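Plestov Hand Gripper Kit (pair)

Build your own pair of hand-held grippers on a bench at home or in a shared workshop. The Plestov kit gives you a left and a right unit, and you work each one with your own fingers, so you can try out a two-handed job long before you own a pair of arms. We love this kit! Most people have the first gripper closing by the end of an evening, and the second goes together much faster.

The hardware bag holds 60 screws in 2 lengths, sorted and labeled. Keep the long ones for the handle. Jaw tension is set with a small hex key (included), and it's worth playing with, because a soft setting feels completely different on crockery than on tools.

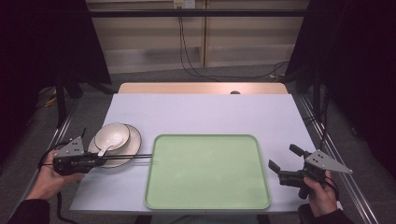 Start with table things. Clearing dishes onto a tray is a great first task, harder than it sounds, and you'll soon find out which hand you've been relying on all your life. A cloth over the bench keeps plates from sliding. Once that feels easy, move on to the Muker peg board or anything else with a tight fit.

Build time: 11 hours for the pair, taken slowly
Skill level: comfortable with a screwdriver, no soldering
Spare jaw fingers: sold separately, see Samis parts
Manual: revised 9th February
Next batch: June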